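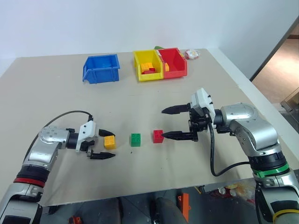 Ilango Arumugam wrote in to say I'd been unfair to the Drondum kit last month, and that a pair of arms which can tidy up toys is worth 296 a month of anyone's money. He has clearly never met my purse.

Brilby, who rent the thing out, promise a 30 minute set-up and a manual of 138 pages, two figures that don't sit easily together.
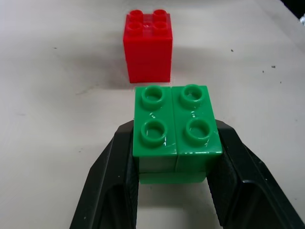
My quarrel is with the rental. You pay by the month, and the good gripping software is a further 43 on top. Toy bricks are a fair test, I'll grant, and holding a green stack with a red brick just behind it asks for some care. But I'd want to see it try a sock. Brilby say socks are coming in September.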